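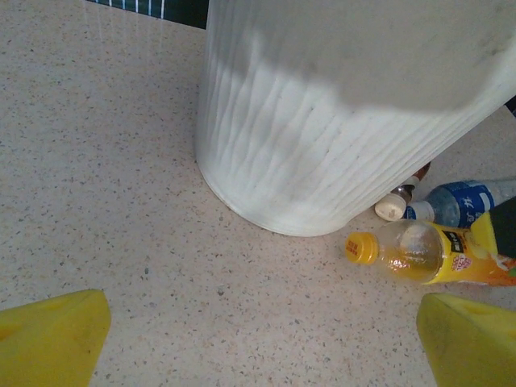 Bottles on their sides, bin standing by, gripper fingers at the ready.

I have spent most of October trying to buy a machine that puts drink bottles in a bin. I would like that on the record before anyone asks what I do for a living.

The job sounded easy on the budget form. We want a two-arm cell for sorting light packaging, and I had a line in the spreadsheet marked "robot" with a number next to it that I had more or less made up. Then the quotes came in. Bornska sent 38 pages, most of them terms. Hendriks sent a single page and a very friendly phone number. Onel wanted to know our "vision for the space," which is a closet with good outlets.

Jianhua Fang, who has bought this sort of gear before and still has some of his hair, told me to stop reading brochures and price the trash first. What are you picking up, how squashed is it, and what happens when the label is shinier than the thing next to it?
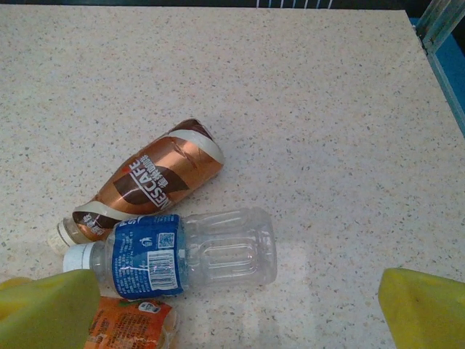 A dented Nescafe bottle and an empty water bottle, both very much on the spec sheet now.

So the spec got rewritten. Out went "assorted containers," which every vendor had cheerfully said yes to. In came crumpled bottles, clear plastic, shiny labels and wrappers. Two of the cheerful yeses became "let me check with engineering." I count that as progress, although the price went up each time somebody checked.

Next I sat down with the numbers again and sorted them into what we need on day one and what can wait.

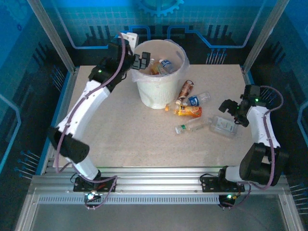 What the quote leaves out

The arms are the part everyone talks about, so they are the part that gets priced properly. Then there's the rail they bolt to, the posts, the walls, the cables, and somebody's time to put it all together. Bornska had mounting hardware under "options," as if I might prefer to hold the arms myself.

Consumables were my favorite. I had budgeted nothing for gripper fingers, on the theory that fingers last. Trustura, who would handle the service contract, suggested a spare set for each arm and a drawer to keep them in. I also now own a line item for bin bags – it's 89 dollars for the year and it is the only figure in the plan that I fully believe.
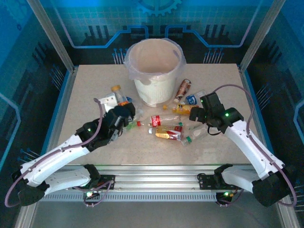 Jianhua's other piece of advice was to leave money for mess. A vendor demo comes with three clean bottles, nicely spaced, and you go home thinking you need one camera and an afternoon of setup. Then you write down your real pile, with cans and caps and things lying on top of other things, and the setup line grows to around three weeks.

I've put in for the three weeks. Finance has asked whether we could start with one arm and add the second next year, and I've asked Hendriks what that does to the price. The friendly phone number is going to voicemail.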